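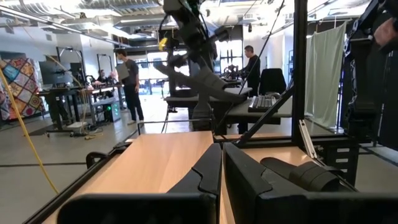 4.2 Where the machine stands

The place a coffee maker occupies in the kitchen had a far stronger pull on daily care than we had expected, and this was the most enjoyable part of the data to work through. Households in Drostutow were free to put the Toso test machine wherever they liked, and most chose a worktop under a wall cupboard. On those worktops the water tank could only be lifted out after the whole machine had been dragged forward. Households that used a separate table did far better. The type we have in mind is a light wooden top with a dark metal rail along its edge, as in Figure 3: pale wood shows up coffee splashes at once, and a table in the open leaves space above the tank. Owners with this kind of set-up rinsed the milk pipe on 18 days out of the 19 we logged, and several wrote in their diaries that they had wiped down the table at the same time (one even drew us a little plan of her morning round!).

Worktop households rinsed on fewer days, but they were by no means careless. Their drip trays, which slide out at the front, were emptied as often as anyone else's. What suffered were the jobs that needed a hand at the back or the top. The bean hopper is a lovely case. It holds enough for several days, so a person can forget it entirely, and under a low cupboard it was regularly filled by feel, with beans going down behind the machine. Đạt Bạch, who coded the diaries, gave these entries a heading of their own after the first week.

4.3 Storing the loose parts
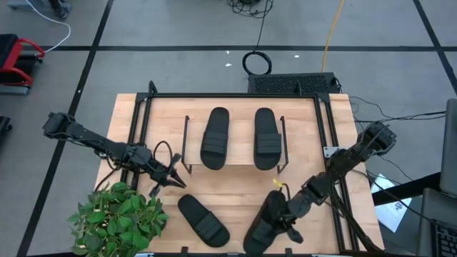
Loose parts are the other half of the story. The Toso machine comes with a milk jug, a brew unit that lifts out for rinsing, and a measuring scoop, and all of these need somewhere to drain. Eight households laid them on a folded tea towel, where the brew unit tended to sit in its own water. The rest used a rack or a stand, and the plainest stands were the ones people kept using. A low wooden shelf on thin black wire legs, such as the one holding two slide sandals side by side in Figure 4, is close to what we would suggest: it has width enough for a couple of bulky items with a gap between them, and the space beneath can take the tray and the scoop. We tried a similar stand in our own test kitchen and were delighted with how little room it took up.

The Brasis drainer supplied to the second group has separate slots for every part, and we had high hopes for it. People liked its looks and said so warmly. By the second half of the trial, though, 17 diary entries mentioned a part put back in the wrong slot or left out altogether, against three for the plain stands.

Over the full trial the machines made 1180 drinks, and none needed a repair. Cleaning fluid was the same throughout (Nyamweya, unscented), so differences in the state of the brew units can be set against rinsing and drying habits with some confidence. Section 4.4 takes up the milk pipe, where the results are livelier still.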